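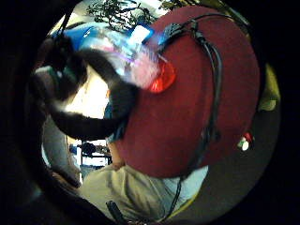
The cat, on the move as usual.

About Skeltimero

Skeltimero is a small mending and alterations shop in Prorkbridge. Hems, zips, linings, coat collars, the odd wedding dress if you give us enough notice. Started by Nhi Vũ at her kitchen table, now in the old shoe store on the corner, blue door, ring the bell hard.

What we do

Mostly everyday clothes. Work pants, school blazers, winter coats that still have years left in them. We do curtains up to 3 metres, longer than that and the cutting table wont take it. Leather — only small repairs, please ask first. No tents. No sleeping bags.

Prices are on the board by the counter and we quote before we start. Most hems ready in 5 days. March is busy with formals so book early, the list closes once we have 100 dresses down.

How it started

Nhi learnt from her uncle Văn, who cut suits for most of his life and was very particular about buttonholes. She did piece work for a uniform maker, got tired of it, put a card up in the laundromat. By the end of the first winter there were 200 jobs in the book and no room left to eat dinner.

The Grustano evenings

Our beginner classes, named after the street we used to be on. Bring something that needs fixing, machines and thread are here. Starts 6 pm, finishes when the tea runs out. Kids welcome with an adult. You'll learn to thread a machine, sew on a button properly and take up a pair of trousers. Second course covers zips and pockets, new dates going up soon.

Colour matching

If you can, come in daylight. Navy and black look the same under our lights and we've been caught out more than once. Bring the whole garmet, not a snip.

Drop off

Tag your bag with name and phone number. Unclaimed items are kept 3 months, then go to the op shop.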